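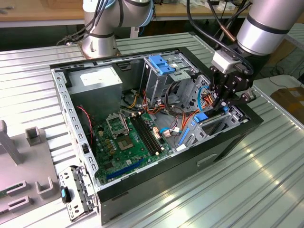 One reader wrote in to ask who pays for Trisoria and whose side we are on, and said most news sites bury the answer.

Trisoria is paid for by its readers. We have 903 subscribers and take no money from parties, campaigns or lobby groups. Any single gift over £1,000 is listed on our Funding page with the donor's name.

About us

We check political claims that spread online: clipped speeches, altered screenshots, quotes with no source. We started as a page on the Cloltano message board and moved to our own site when the thread grew too long to follow. The archive now holds 397 checked claims, and 234 of them were sent in by readers.

Every check links to the original recording or document where one exists. If we can't find one, we say so and leave the claim marked Open. Corrections go at the top of the page – the old wording stays visible underneath.

We don't endorse candidates. To send us a claim, use the contact form. The inbox is not read on Sunday.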